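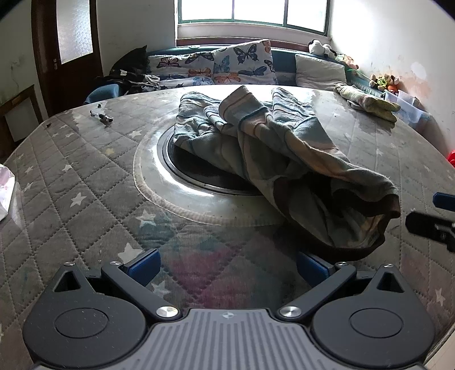 1. What our project was about

Our group chose laundry. More exactly, we chose the part of laundry that everyone in our shared house puts off, the folding and sorting of clothes once they are clean. We are four students (Elibariki Mushi, Dayana Cáceres, Imani Mussa and me, Kiprono Bakilana) and our tutor for the Home and Everyday Life module was Mwangi Rashidi, who let us run with the idea even though it sounded a bit small when we first pitched it!

The question we set ourselves was simple: does the surface you fold on make a difference to how neat the clothes come out and how long it takes? We had three places to try, which were a bed, the floor with a blanket on it, and the big rounded table. The table quickly became our favourite, so most of this report is about that.

2. The table

We did wonder whether we should strip the table down before using it. It has a quilted cloth with a diamond pattern and pale stars, a clear shiny layer over the top, and a turntable disc in the middle with a pale ring around it. Imani was keen to leave everything as it was, because people fold clothes on the tables they have, and we all came round to her view.

The shiny layer was the big surprise. Dayana expected it to make sleeves slide about, and with thin shirts it did, a little. With softer, thicker tops it was lovely to work on — you can pull a whole garment towards you in one go and it arrives flat. On the blanket the same top would drag and bunch up under itself.

The disc was more of a mixed blessing. Elibariki liked using it as a marker for the middle of the chest, which helped him get the two sides even. I kept catching hems on it and in the end I worked to one side.

3. How we did it

We folded 156 garments over the whole of August, using the same method each time:

Drop the garment on the surface in a heap, without shaking it out first.
Find the hem or the neck, whichever comes to hand, and open it.
Spread the garment flat with the front facing down.
Bring in one side, then the other, laying the sleeves straight down the back.
Fold up from the bottom in thirds.
Press once with both palms and move it to the pile.

The timer started at the drop and stopped at the press. We also gave each finished fold a mark out of five, and the person marking was never the person who had done the folding. There was a fair amount of friendly arguing over the fours.

4. Stripes

I could write a whole report on stripes. Our striped pieces have broad bands in gentle colours (grey-green, muted blue, beige) with thin darker lines in between, and they turned out to be brilliant for learning on. A crooked fold shows up straight away, as the lines stop meeting. When Imani taught me to line up the thin rust-brown lines first and leave the wide bands to look after themselves, my marks went up within an afternoon.

They are harder to begin with, though. In a heap, the bands run in every direction and it takes a moment to work out what is sleeve and what is body. Looking for a ribbed edge was the trick that helped all of us. Once you have a ribbed band in your fingers you can open it out and the rest of the garment starts to make sense.

5. What we found

The table gave us the best marks and the bed gave us the worst. The floor was close behind the table for neatness, but our knees complained and Elibariki refused to do more than one basket at a time down there. The quickest fold was Dayana's, on the table, with a plain T-shirt. Jumpers were slow everywhere.

6. What we would change

We should have sorted the garments by thickness before we began, and we want to try again with a bare tabletop to see how much the cloth matters. Mwangi also suggested asking people outside our group to have a go, as the four of us had become rather good by the end. Imani has already started on her family's ironing pile.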